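Reviewed: the Letora hand gripper, tried at the Sarance open day

Issue 57 — Tools & Kits

I went to the Sarance open day for the coffee and a look at the arms, and came home wanting a gripper. The Letora is the kind you carry in your own hand: you do a chore with it, and the recording goes on to teach a robot the same chore. Visitors got a turn each, and I went back in line for another!

Marjatta Rantala ran the bedroom station and let people get on with it, with just a quick word about keeping your wrist loose. I loved that. My first try at picking up cloth was awful (I kept pinching the sheet as well), but by the second go I had slowed down and was getting hold of a corner and lifting it over. It feels a bit like using salad tongs in oven mitts, then quite suddenly it feels fine.

The squeeze is light and even, and the jaws meet where you expect them to. I liked it better than the Jistasero I borrowed last August, which was stiffer and made my thumb ache.

Grumbles? A couple. The tool gets heavy after around 2 minutes at arm's length, and I'd have liked a smaller handle. The price they gave me was $1200, a lot for a hobby bench — though the Mao software comes with it, and the person ahead of me said setup was painless. 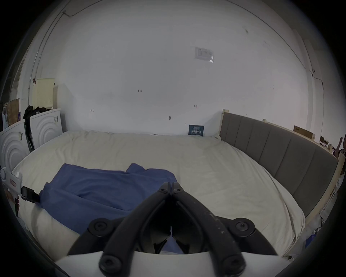 Issue 57, page 2

Cloth on a bed turned out to be a great test. The blue piece lay crumpled on the cream sheet, all soft folds, and the two curved jaws come down to a narrow tip that suits that sort of job. The black plastic picks up scuffs and dust specks, so don't expect it to stay pretty. The screws are big, round and right there on the outer joints, and I always like that in a tool I might have to take apart.

I'd happily go again, and next time I want to try socks.

Posted 7/27/25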